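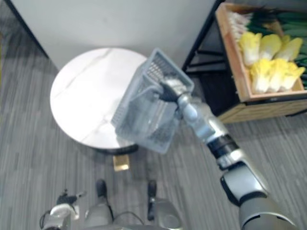 Setting Out and Packing Up Fresh Vegetables
Handout 3, Shop Floor Skills, Fladham Adult Learning

Welcome back, everyone, and thank you for such a lively session last time. I have put my notes together a bit more fully than usual, as several of you asked for something to keep in a folder and look over at home.

Crates first. Napa cabbage is a lovely thing to display, pale and frilly at the top and solid at the base, and it sits very happily in a wooden crate in two rows. Lay the heads the same way round. If you have spring onions or leeks to go with them, keep those in a bundle along one side, where they won't be squashed when somebody reaches in for a cabbage. Please don't pile the heads up to make the crate look generous – the ones underneath bruise, and you won't know until the evening.

Shelving next. An open metal unit lets the air get round, and you can have one crate above another so long as you can still get your hands comfortably to both. Heavier crates go low down. I know I say it every May, and I shall go on saying it.

Now, baskets. A light plastic one with slotted sides is what I would choose for carrying a customer's vegetables to the table, because the grit drops through and it rinses clean in a moment. Do remember that grit has to land somewhere! Give the basket a good shake over the sink before it goes anywhere near a nice tabletop, and if the top is marble, or has a marble look to it, wipe it with a soft damp cloth and plain water. No vinegar, please, and no lemon. Real marble marks very easily, and it is a miserable thing to have to put right.

Carpet is harder work than tiles where loose leaves are concerned, so trim over a bowl and sweep up as you go.

For next time, please read the Dindmont booklet as far as page 10 and bring a cabbage of any sort, weighed at home, with the weight written down (mine was 1,204 grams before trimming). We start at half past six, and the kettle will be on from six.

Yolandi Steyn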